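# De la correspondance écrite dans les petites structures

Le présent billet prolonge les réflexions publiées ici en avril sur la tenue du courrier.

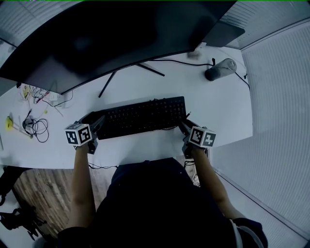 *Un clavier noir sur un bureau blanc, vu du dessus.*

La correspondance administrative a longtemps obéi à des usages stables : une formule d'appel, un objet, un corps de lettre, une formule de politesse. Le passage au courrier électronique a réduit ces éléments sans les supprimer. Il convient d'en examiner la portée.

Au sein de Giltden, où l'auteur de ces lignes a exercé au secrétariat, le registre d'une seule année comptait 547 courriers sortants. Les lettres relevant du dossier Mellor dépassaient fréquemment 2 pages ; celles adressées à Virkico tenaient en 13 lignes, formule finale comprise. Les secondes recevaient une réponse plus rapide.

## L'objet

L'objet doit permettre le classement. La mention « Suite à notre échange » est à proscrire. On lui préférera l'indication du dossier, suivie de la demande : « Mellor, transmission du bail signé ».

## La formule finale

Le maintien de la formule longue se justifie pour un premier contact ou une mise en demeure. Dans les échanges suivants, « Cordialement » suffit. L'abréviation « Cdt » demeure déconseillée, y compris en interne.

La question de l'archivage sera traitée séparément, à partir du fonds de Trarkness, dont les 1000 premières pièces sont désormais classées par destinataire.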